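Home | Reviews | Workshop | Storage | Archive | Contact

Surkel Folding Workbench Review

By Gavin Ritchie
23 Jan 2026
4 min read

I bought the Surkel bench in November to replace a door on two trestles. The door sagged in the middle and I had to clear it off whenever someone needed the hallway. The Surkel cost me $300 with delivery and went up in an evening.

It arrives in two boxes. The legs are in the smaller one, along with the bolts and a hex key. The instructions are a single folded sheet with drawings only. I put one crossbar on upside down and had to take it off again, as the holes are nearly the same on both sides. A paint mark on the top face would fix that.

Once it is up, it stands well. I planed a length of pine on it with the bench pushed against the wall and it stayed where it was. Out in the open it walks a little on a concrete floor. Rubber pads would help, but they are sold separately.

The top is white, and I had doubts about that. Most benches I have used were bare wood or brown hardboard. A pale surface does show every drip, but it also makes small parts easy to find, and I have stopped losing washers.

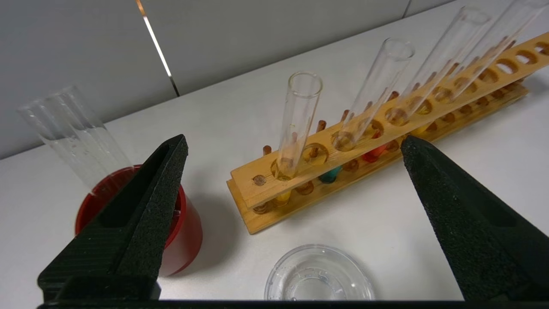
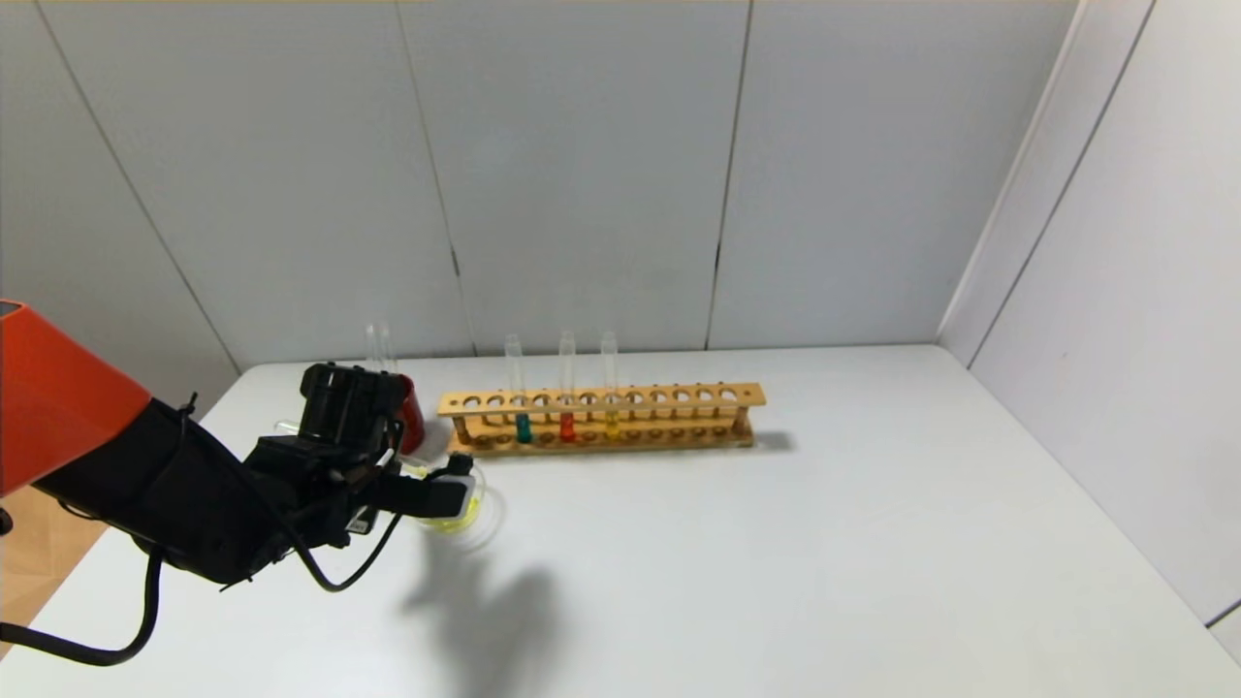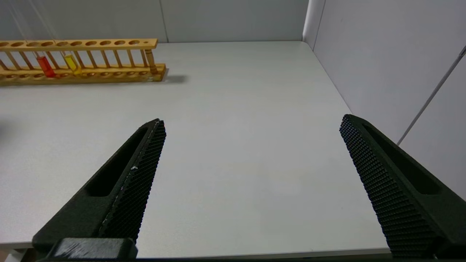
Cleaning is simple enough. Wood glue comes off with a plastic scraper once it has set. Pencil needs a damp cloth and some patience. Oil-based stain left a faint ring that I have not been able to shift, so I now put newspaper down first.

The folding part works but takes two people. The catches are stiff and sit at opposite ends, and you cannot hold both open and lift at the same time. If you plan to fold it away every night, look at the Kiltel instead. It is smaller and the top flexes more, but one person can manage it.

The drawer is the weak point. It runs on plain plastic strips and sticks when it is loaded with anything heavier than screwdrivers. I took mine out and use the space for clamps – no great loss.

I would buy it again for a room where it can stay up. I would not buy it for the drawer.

Comments

Tahira Kakakhel: Same trouble with the crossbar. Rubbing candle wax on the drawer strips helped mine.

trestle_fan: Does the top lift off? Mine has a chip in one corner and I'd like to turn it around.

Gavin Ritchie: Yes, it unbolts from below. You need a long socket for the middle ones.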